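Teaching the arm to clear the small stuff off your desk: how we do it at Clovik

I pack and ship for a living, so when the office said a robot arm was coming to help with sorting, I figured my days were numbered. They weren't! My days are just different now (more fiddling, less sore wrist). A few people at our Trinik site asked how we set up, so I wrote it down.

Step 1. Lay out the table before you power anything

Put the mat down flat, with the arm on it and the bowl within easy reach. Follow the wires with your finger from the gripper back to the board and make sure none of them will snag when the arm swings. I skipped that once in December and lost 2 days to a pulled plug.

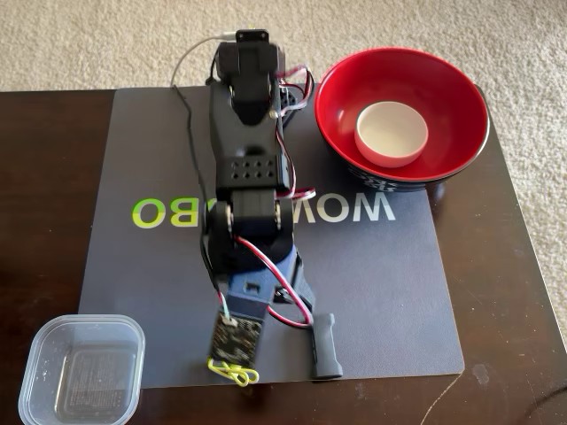 Step 2. Go slow over the mat

Bring the gripper down in small moves until you get a feel for how close it is to the surface. Sang Ngô, who has the bench next to mine, taught me to watch the tip and forget the rest of the arm, and that helped a ton.

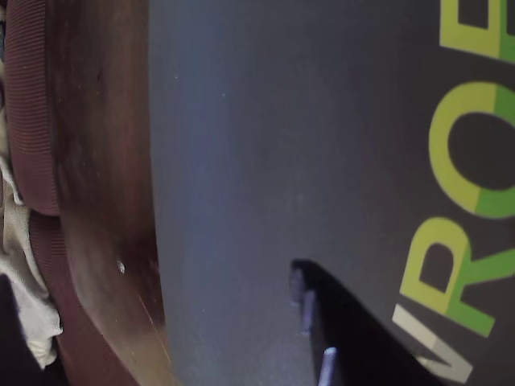
Keep your sleeves and coffee well back while you do this. If you scrape the mat, lift, breathe, and start the move over.

Step 3. Run the real thing

Put out one small item, pick your drop spot, and record the move 5 times, same path each time. Then let it play back with your hand near the off switch.

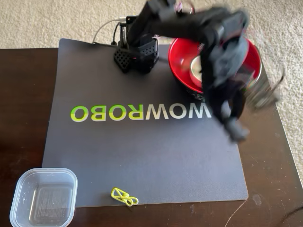
I used to do all the picking by hand, and by Friday my thumb was done. Now I load, watch, and fix the misses, and I get to say when a run is good enough. We did ask for that part in writing, and I'd tell any crew to ask too.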